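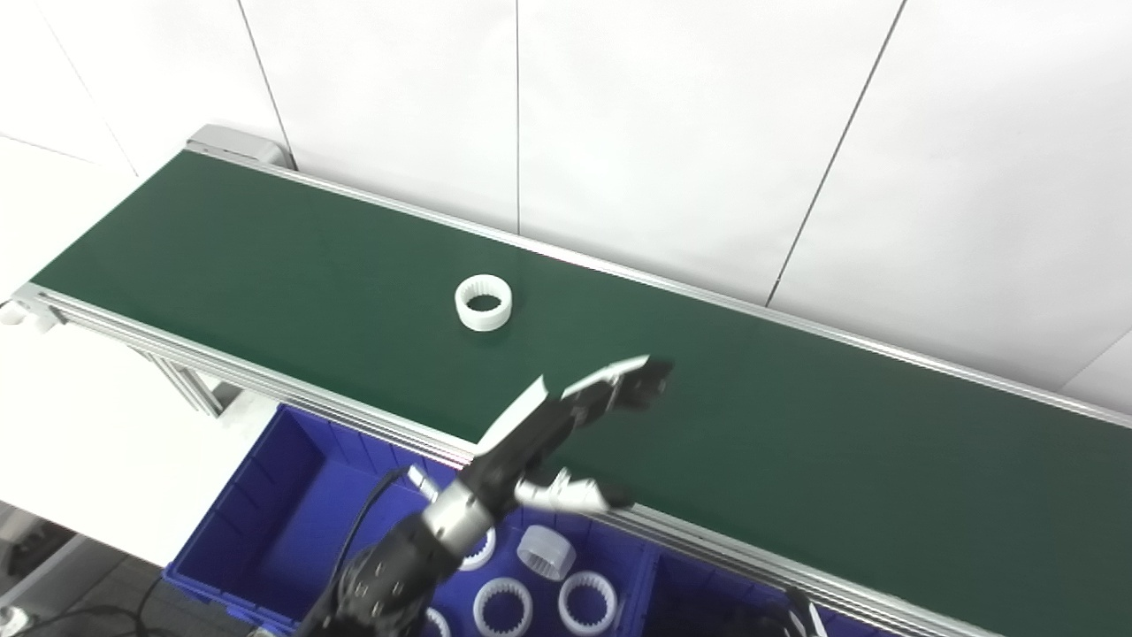
White toothed rings, the blue bin and the belt on our sorting cell.

Setting up a two-arm belt cell for white rings and black hubs

I've rebuilt this cell more times than I'd like to admit, and every time I end up hunting through old notes for the same handful of settings. So I'm putting the whole thing in one place. If you have a belt, a pair of arms and a pile of plastic parts, most of it should carry over to your setup (maybe with different swear words).

Our cell is called Losby, after the room it lives in. It picks parts out of bins, puts them on the belt, and takes them off again. White parts have their bin, black parts have theirs. The software that runs the arms is Prallik, which we write ourselves, so where I mention a Prallik screen you'll need to find whatever your own controller calls it.

Give yourself a full morning for the first time through. I did the last one in May and was done before lunch, but I already had all the tools out from the week before.

What you need

A set of hex keys, long ones if you can get them
A good spirit level
A roll of masking tape and a fine marker
Lint-free wipes
A steel ruler
Cable ties, the reusable kind
A couple of parts you don't mind scratching

Step 1. Get the belt straight before you touch the arms

I can't say this loudly enough! If the belt wanders, you'll be chasing the arms all day over something that's really a roller problem.

Power the arms down, lock them out, and let the belt run empty at its slowest speed. Watch one edge of it against the side rail for a few full turns. If it creeps toward one side, stop the belt, give the tension screw on that side a quarter turn at the end roller, and run it again. Quarter turns only. It takes a while for the belt to make up its mind, and if you get impatient and crank the screw you'll overshoot and have to come all the way back (I did this twice in one afternoon and then went home).

Once it stays put, lay the level across both rails at each end and again in the middle. Fix any lean at the feet of the support legs. Don't try to bend things back with the rail bolts.

Then wipe the belt. Our green one picks up a fine dust from the plastic, and round parts slide on it when it gets bad.

Step 2. Fix the bins in place

Bins move. You bump one with your knee, you pull one out to empty it, and when you put it back it's a finger's width off and the hand closes on the divider.

Push each bin to where you want it, under the near rail, long side along the belt. Put masking tape on the surface around the corners and draw your lines on the tape. When you've run with those positions for a few days and still like them, screw down proper corner stops. We bought ours from Haslinger and they've held up well, but a few offcuts of angle would do the same job.

Keep one kind of part per bin while you're setting up. Mixed bins are a nice goal for later.

Step 3. Home the arms and check the cable slack

Bring the arms up one at a time, with the belt stopped and your hand near the stop button. Home the first one, then send it slowly to the farthest spot it'll ever need to reach, which for us is the far side of the belt. Now look at the cable where it passes the wrist.

It should hang in a soft loop with a bit left over. If it goes tight at full reach, free the last tie, feed some through, and tie it again. If there's so much slack that it droops onto the belt, take some back. Then turn the wrist all the way in both directions and look again, because a cable that's happy in one pose can be strangled in another.

Do the same with the second arm, and park the first one well out of the way while you do.

Step 4. Teach the pick on a part that's lying flat

Put one ring on the belt by itself, flat, near the middle of the belt's width. Belt stopped.

Bring the hand in over the near rail from above. I like to stop just over the part and look from the side before going lower, and I put a waypoint right there. Call it something you'll recognize in a month. Ours was called "new2final" for far too long.

From that waypoint go straight down, slowly, until the fingers are on one side of the ring wall and the thumb is on the other. Close at low force. You want the fingers and thumb to touch at the same moment; if one side gets there first it'll shove the ring along the belt, and the saved position will be wrong for the next part.

The number that matters in Prallik is grip force, and for these rings we run it at 8 percent. That's lower than you'd expect. The wall is thin and the teeth are on the inside, so a hard squeeze turns the ring slightly oval for as long as you're holding it, and it can jump when you let go. Start low and creep up until a lift doesn't slip.

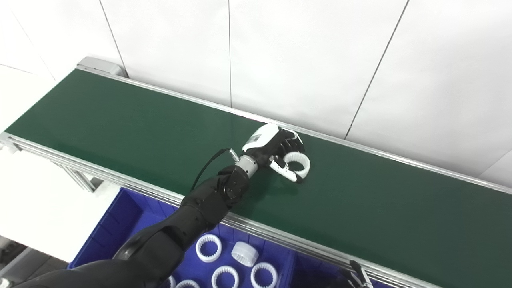 Step 5. Teach the two hands to stay out of each other's way

Each hand gets its own bin, and each gets a strip of belt it's allowed over. In the middle there's a shared strip, and only one hand can be in it at a time. In Prallik that's a single checkbox per zone, and if your controller has nothing like it you can do it with a simple flag that each arm has to grab before going in.

Set the waiting positions low, close to the bins. I used to have the idle hand wait up high, thinking it was safer, and all it did was make for long swings and a lot of heart-in-mouth moments when both arms came down together.

Jog both hands down to their bins at slow speed and look at the gaps. You're checking that the fingers clear the near rail when they're curled, that the thumb clears the bin's rim, and that the forearms don't meet anywhere on the way. The forearms are the bit people forget! Everyone watches the fingertips. 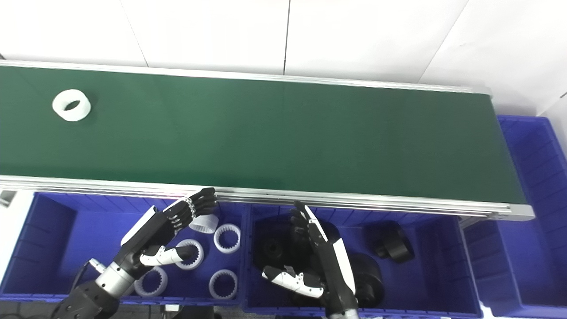 While you're down there, try the pick from every corner of each bin, including the ones nearest you. Those are the awkward ones, where the elbow has to tuck in and the wrist runs out of travel. If a corner can't be reached without a silly pose, drop a sloped insert into the bin so parts roll away from it. We cut ours from packing foam and it took ten minutes.

Black parts need their own settings, by the way. Hubs and pulleys are a different shape from the rings, and if you copy the ring grip over you'll get something that sort of works, which is worse than something that plainly doesn't. Make a separate grip for each shape and save it under the name of the part.

Step 6. Sort out the standing rings

Sooner or later a ring ends up on its edge. It happens on release, mostly, when one finger lets go a hair before the others. You have two ways to deal with it and I'd set up both.

The first is to slow the release. Lower the part until it's touching the belt, wait a moment, then open. We had no wait at all in the beginning and I was very proud of the cycle time, right up until I watched a ring roll the whole length of the conveyor and off the end. I put in a pause of 2 tenths of a second and the rolling mostly went away.

The second is to teach a separate pick for a ring that's upright. Come in with the fingers over the top and let the thumb go to the lower side, where it keeps the ring from rolling off while you close. 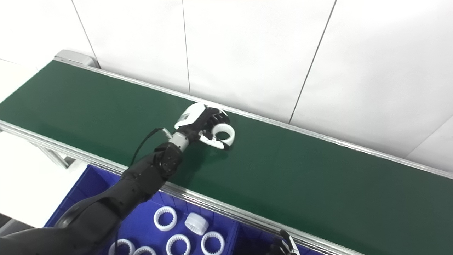 Go gently on the way down with this one, as the fingers get near the belt much sooner than they do in the flat pick. I set a floor limit in Prallik a little above the belt surface so the hand can't press into it no matter what I type. Measure that limit with the steel ruler at both ends of the belt and use the higher reading.

Step 7. Run it and count

Start at a quarter of normal speed. Stay next to it for the first few minutes with your hand by the stop, then bring the speed up in small steps.

For the test run I like a number big enough to show the rare problems. Our last one was 243 picks at full speed, and I wrote down each miss with a word or two on what it looked like: slipped, pushed, stood up, hit divider. The words are far more useful than the total. Most of ours said "pushed," which sent me straight back to Step 4 to fix the thumb.

If you get a cluster of the same miss, stop and fix that one thing, then start the count over. Don't change two settings at once.

Looking after it

Wipe the belt and the finger pads at the start of each day. Check the belt tracking once a week, with the arms locked out. Look at the cable ties at the same time, and feel along the cable for any flat spots where it's been pinched.

Finger pads wear from the thumb side first. We get ours from Flurka, and I change the whole set together so both sides grip the same. After a pad change, redo the grip force from Step 4, starting low again. New pads are a lot stickier than old ones and your saved number will be too high.

And back up your waypoints before any software update. Put the copy on a different computer. I'll leave it to you to guess how I learned that one.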